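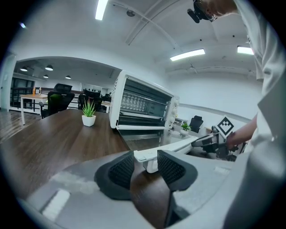 Maëlys Lefèvre: Check your clocks before you retrain anything. Two devices that disagree on time look exactly like two hands that disagree on distance.

## Two-gripper door task: relative pose drifts during the pull

**pkowal_ctl**
November 2025

I'm working on the software for a bimanual task, opening and closing a toaster oven door with both hands on the handle. Demonstrations come from hand-held grippers with fiducial markers on them. We recover each gripper's pose with Stuveck, put both tracks in one table frame, and train a policy on the result. Playback on the arms goes through Silla.

My problem is the distance between the two grippers. Once both are closed on the handle, that distance should stay fixed until one lets go. In our recovered tracks it doesn't. It is steady while the door is shut, then opens up by as much as 18 mm during the pull, and comes back when the door is all the way down. The policy learns this. On the arms, the two sides end up fighting each other through the handle and Silla stops on its force limit.

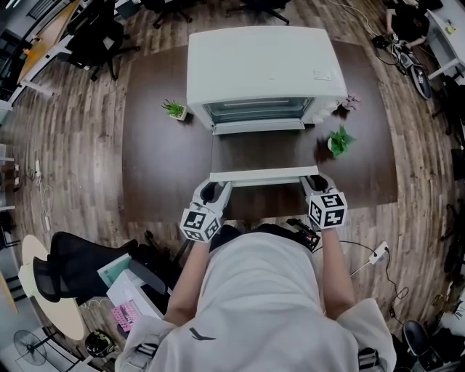
I've already redone the intrinsics for every camera and the hand-eye calibration, no change. Everything records at 30 fps. I also tried a low-pass filter on both tracks, but then the grasp timing gets mushy and the fingers close late. Slow demos look better than fast ones, though I haven't measured that properly.

Can I fix this in post-processing, or do I need to throw out the set and record again? I'd like to keep what we have.

**Maëlys Lefèvre**

Adding to my comment at the top. The error going away at both ends of the motion and being worse in fast demos is what a time offset does. If one track lags the other by 2 frames, the gap between them is wrong by however far the gripper moved in those frames. At rest you see nothing. A bad calibration would normally still show up with the door open and everything stopped.

Here is how I would check it:

1. Take one demo and compute the speed of each gripper over the whole pull. Use speed only, no direction, so the frames don't matter.
2. Cross-correlate the two curves. While both are on the handle they should line up. The door is hinged, so points along the handle travel at the same speed.
3. Shift one track by the offset and recompute the distance.
4. Do it again on demos from the start and the end of a recording session. If the offset grows, you have clock drift and need a linear fit instead of one number.

Interpolate when you shift. Rounding to whole frames leaves you with up to half a frame of error, and you will see it in a fast pull. Use slerp for the rotations.

If there is still some leftover wobble, smooth the pair together. Keep the left track as it is and express the right one relative to it, then hold that relative pose constant from the second grasp to the first release. That leaves your finger timing alone — the gripper widths stay unfiltered.

I would not record again until you've done the first 3 steps.

**sithole_fan**

Just turn up the compliance in Silla. Ours was too stiff out of the box and we had the same stop on a cabinet door. Lower the stiffness along the handle and it runs.

**dora_m**

Softer arms will get you through the pull, but the training data still has the bad spacing in it. I'd do that after the offset fix. Also look at whether Stuveck is stamping frames on arrival or on capture. We had it set to arrival at Drerkano and the offset changed with USB load, so one correction per session wasn't enough and we had to estimate it per demo. The setting is in the source config, under the camera entry, and it has to be changed for each camera separately.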